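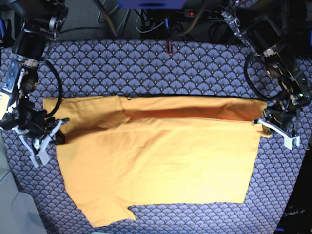

Went to the Starnus open day at Filladport this afternoon. 229 seats out, a queue for coffee, and a lot of talk about laundry.

The chap from Louro said it would be in homes soon. He said that in February too.

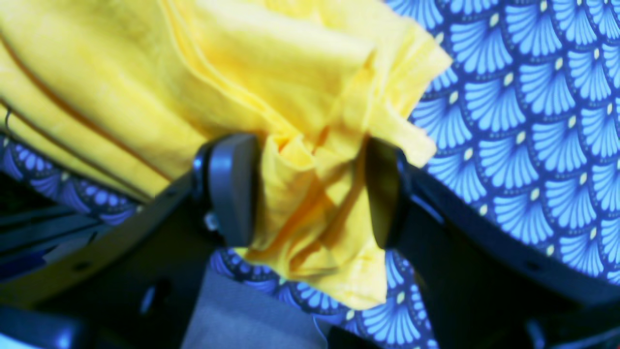

Getting a grip on the yellow cloth.

I asked what happens with a fitted sheet. Got a leaflet.

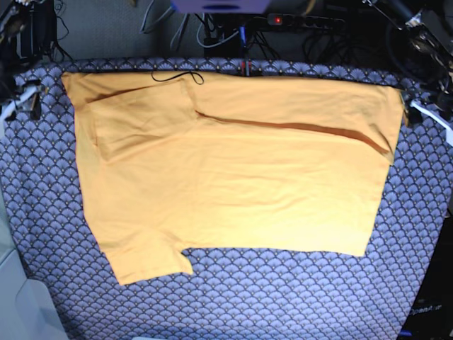
Also asked the price. "Under 2,000 a month", to fold T-shirts. I'll carry on doing mine in front of the telly, thanks.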